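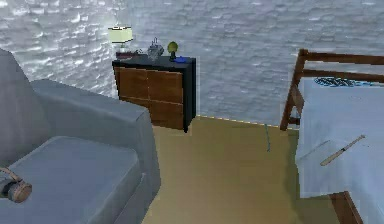
シミュレータ上の寝室。左が肘掛け椅子、奥がタンス、右がベッド

【自作】片付けロボットの寝室シミュレーション、床とベッドの扱いで詰まっています

投稿者:tromdale_k
共同工房で小型の片付けロボットを作っています。実機の腕は Suleiman Olatunji さんと分担していて、土曜に組み付けの続きをやる予定です。自分の担当はシミュレーション側で、寝室を一部屋作って、物を拾って指定の場所に戻す動作を試しています。

部屋の構成は、タンス、ベッド、肘掛け椅子。タンスの上にランプや青い平たい物などの小物を並べ、ベッドの上にも細長い棒を置きました。壁のテクスチャは水面みたいな灰色のままです。見た目は後回しにしています。

困っているのは次の点です。
・ベッドのシーツ面を「床」と判定することがある
・柵の手前から腕を伸ばすと、経路計画が柵の下の横木を無視する
・薄い物(本、ラケット)の把持点が安定しない

10月の工房公開日までに、ベッドの上の物だけでも拾えるようにしたいです。試行は122回分のログがあります。

投稿者:arnurik
柵を無視するのは、衝突形状が描画用のメッシュと別になっていませんか。うちでは横木が二本とも衝突側に入っていなくて、同じ症状になりました。衝突形状だけ表示して確認するのが早いです。

投稿者:tromdale_k
確認しました。上の横木は入っていて、下の横木だけ抜けていました。直して再計算中です。ありがとうございます。

投稿者:Subira Makori
シーツを床と判定する件は、平面の高さで切っていないのが原因だと思います。一番広い平面を床とみなす処理だと、視点がベッドに寄ったときに負けます。カメラの姿勢はわかっているのだから、高さの範囲を決めておけば済む話です。

投稿者:eren_shop
高さで切るのはあまり勧めません。実機に移したときに台車が少し傾いただけでずれます。床の平面は起動時に一度だけ取って、あとは自己位置で追う方がいいです。

投稿者:Subira Makori
工房の床で、しかも台車は止めて使うんですよね。そこまでの仕組みは要らないと思います。範囲に余裕を持たせれば足ります。

投稿者:eren_shop
止めて使う前提なら動くでしょうが、次の段階で必ず書き直しになります。最初から入れておいた方が手間は少ないです。

投稿者:tromdale_k
両方試します。先に高さで切る版を入れて、公開日のあとに起動時取得の版に替えるつもりです。

把持の方ですが、グリッパ側の視点を貼ります。指は開いた状態で、上面にマーカーを付けたモデルです。 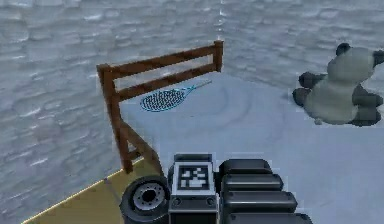 グリッパ後方からの視点。奥に水色のラケット、右にパンダのぬいぐるみ

ラケットはガットの面に把持点が出てしまうことが多いです。柄に出てほしいのですが、点群にすると柄が細くて点が足りません。ぬいぐるみの方は候補がたくさん出ます。

投稿者:Faith Tanui
柄の点が足りないなら、点群を間引く前に把持候補を出してみてください。間引きの格子が粗いと、細い物から先に消えます。今いくつにしていますか。

投稿者:tromdale_k
15ミリです。

投稿者:Faith Tanui
それは粗いです。3ミリまで下げてください。遅くなりますが、物の周囲だけ切り出してから処理すれば実用になります。

投稿者:arnurik
網目の部分は、シミュレータだと一枚の板として扱われていることがあります。その場合、いくら細かくしても面の中央に候補が出ます。ラケットだけ衝突形状を枠と柄に分けた方が確実です。

投稿者:tromdale_k
見たら板でした。枠と柄に分けます。格子も下げます。

投稿者:suleiman_o
腕を担当している Suleiman です。実機の指は今のモデルより少し厚くなりそうです。パッドを貼り替えたので。新しい寸法は工房の共有フォルダに入れておきます。ラケットの柄は問題ないですが、本を平らに置いた状態からつまむのは無理だと思ってください。

投稿者:tromdale_k
本は端まで滑らせてから挟む動作を考えていました。これから試す配置はこうです。柵のすぐ向こうに本、その先にヘッドホン、壁側にクッションとパンダを置いています。
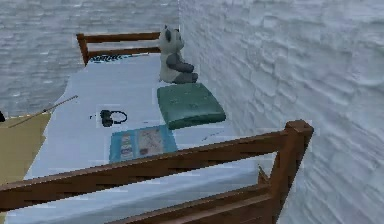

Mwanahawa Shemweta:滑らせるなら、どちら側に出すかを先に決めた方がいいです。手前は柵があるので、本を縁まで寄せても下から指を入れる場所がありません。柵のない長辺側に出すしかないはずです。あと、ヘッドホンを先にどけないと、腕の戻りで引っかけると思います。

投稿者:tromdale_k
手前に引くつもりでいました。確かに柵に当たりますね。長辺側に変えます。順番もヘッドホン、本、クッションの順にします。

投稿者:eren_shop
滑らせる動作は、シーツの摩擦を実測してからの方がいいです。シミュレータの初期値のままだと、だいたい滑りすぎます。実物の布は本と一緒に寄ってきます。

投稿者:Subira Makori
それは同意です。布を板に張って、本を載せて傾けて、滑り出す角度を測れば出ます。ばねばかりで引いてもいいです。

投稿者:arnurik
自分は吸盤を足す方に一票。表紙がつるつるした本なら持ち上がります。滑らせる動作に時間をかけるより早いです。

投稿者:suleiman_o
吸盤は配管を通す場所がもうありません。今回はなしでお願いします。

投稿者:tromdale_k
では滑らせる方向で進めます。摩擦は土曜に工房で測って、数字が出たらこのスレッドに書きます。下の横木を直した版では、柵との干渉はまだ出ていません。ログの残りを見ています。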